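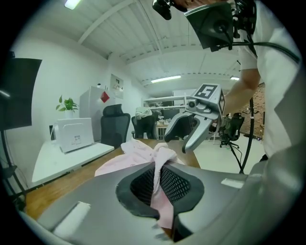 4. What the visit records can support

4.1 Planned minutes and worked minutes

The case for paying home care agencies by the task rests on a simple claim: if we know how long each task takes, we can add up the tasks in a person's care plan and arrive at a fair visit length. The Pitlow pilot was set up on that basis. Agencies entered each visit in the Trendum scheduling system, workers ticked off tasks on a phone as they finished them, and the system produced a mean time for every task on the list. Those means were then used to set visit lengths for the following year.

We were given the records for July, covering 1933 visits to 124 clients by 51 workers at 6 agencies. We have no quarrel with the size of the file. Our doubts are about what is in it.

The first problem is that a tick on a phone marks the moment the worker touched the phone. Many visits show four or five tasks ticked within the same minute, usually the last minute of the visit. The system deals with these by splitting the whole visit evenly among the ticked tasks, so that helping someone to the toilet and closing the curtains come out equal. The pilot report calls the results "observed task times." We don't think anything was observed. A visit length was divided by a count, and the visit length had in most cases been fixed in advance by the care plan.

There is a circle in this that the report does not discuss. Workers are paid for the planned visit and have another client waiting. They leave when the planned time is up, or near it. If the plan allows thirty minutes, the record will show something close to thirty minutes, whatever the client needed that morning. Feeding that number back into the plan tells us that the plan was right. It would have told us the same thing if the plan had been wrong.

4.2 Household tasks

Personal care has at least been timed by other means in earlier work, and we return to it in Section 5. Household tasks have had less attention, and here the pilot's numbers are weakest. The task list has a single line for laundry. It covers loading a machine, hanging things up, taking them down, folding and putting away, and it makes no allowance for a machine in a shared basement or for a client who has no machine at all. In the Presarano district, where many clients live in older apartment buildings, a worker may spend much of a visit on the stairs. None of that time has a line of its own.

Supporters of the task list answer that such differences even out over a large number of visits. They might, if they were spread at random. They are not. Clients in buildings with shared laundry rooms tend to be served by the same two agencies, and an average taken across the whole pilot moves money away from those agencies and toward the ones whose clients have a washer in the kitchen.

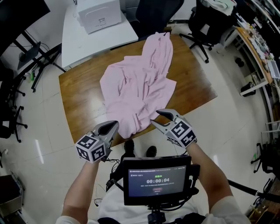

Folding shows the trouble with a single time for a single task more clearly than anything else on the list. Greco, who reviewed the list for the agencies, proposed breaking laundry into smaller steps and timing each one, and on the face of it this looks like an improvement. But smaller steps need firm start and end points, and the written definitions don't supply them. The definition of folding begins when "the item is laid out." Take the pink cloth in Figure 2. It lies bunched across the middle of the table, with a tall twisted ridge at the far side and a flatter part spread out to the right. One reader of the definition could call the flatter part laid out and start the clock. Another could point to the ridge and wait. The definition also assumes that the type of item is known, with one standard time for shirts and a shorter one for towels, and from a heap like that we would not want to say which it was. Gualtiero Greco has told us he sees this as a matter of better training for the people doing the timing. We are less hopeful. Training can get two people to agree on a rule, but somebody still has to write one that fits the things people have in their homes.

4.3 The adjusted score

The pilot team was aware of some of these objections and added the Sikder score, which raises or lowers the task times according to the client's level of need. The score is drawn from the intake assessment. For clients who had been receiving care for a long time, the assessment on file could be well out of date, and the records we were given do not show when it was last checked. We asked for the dates and were told they are held by each agency separately.

Even with a fresh assessment, it is hard to see what the score adds. It multiplies every task time by the same number. A client with poor balance and a client with memory loss may get the same score, yet the first needs more help in the shower and the second may need someone to sit down and talk through breakfast. Multiplying the time for changing the bed does nothing for either of them. The score also carries forward any error in the base times, and we have argued above that those errors are likely to be large and to run in one direction for some agencies.

We did try rerunning the pilot's calculation after leaving out all visits in which every task was ticked in the final minute. Too few visits were left for several household tasks to give a usable mean, and we have chosen not to report the remaining ones as if they were typical. Workers who tick tasks as they go may well differ from those who don't, in how long they have been in the job or in how full their day is, and the file has nothing on either point.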